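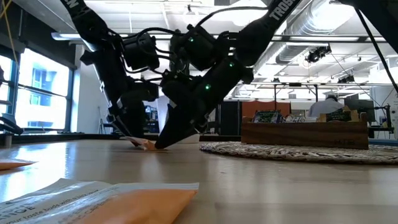

2023年6月28日

本阶段的示教数据采集工作已进入收尾,现就若干做法作一记录,供后续参与人员参考。

本项目内部代号为Loltow,任务内容是由双臂协同,将台面上散放的小包装袋拾起并归入托盘。截至目前,共保存示教记录331条,经复核后保留98条作为首批训练样本。保留比例偏低,主要原因在于早期操作标准不统一:同一动作,有人习惯由左臂先行接触,有人习惯双臂同时合拢,模型难以从中学到一致的策略。Gunnel Solheim据此重新拟定了操作规程,规定起始位姿、接近方向及松开时机,此后的记录质量有明显改善。

关于物品选择,我们坚持使用软质小包装。此类物品易起皱,受压后形状随之变化,抓取点无法事先固定,对学习系统而言较刚性方块更具价值。每条记录开始之前,操作人员须重新摆放包装袋,位置与朝向均不得沿用上一条。
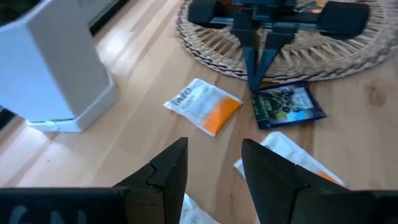
腕部视角与固定视角须同步保存,缺少任一路者,整条作废。腕部画面中,物品常被夹爪手指部分遮挡,Tadhg Gilmartin曾提议剔除此类片段。经讨论,我们决定予以保留。部署时遮挡同样存在,训练集若将其排除,评估结果便失去参考意义。反光较强的片段亦按同一原则处理,仅在标注栏中注明。

失败的尝试另行归档,不与成功记录混放。目前归档的失败记录为70条,其中8条含有完整的重新抓取过程,拟在下一阶段单独用于恢复行为的训练。

标注文件的命名规则已更新,旧文件请勿手动改名,由脚本统一转换。第二批采集计划于12月启动,届时将增加托盘位置的变化。Rustad方面的同事如需查阅原始记录,请提前与本人联系,以便开通相应权限。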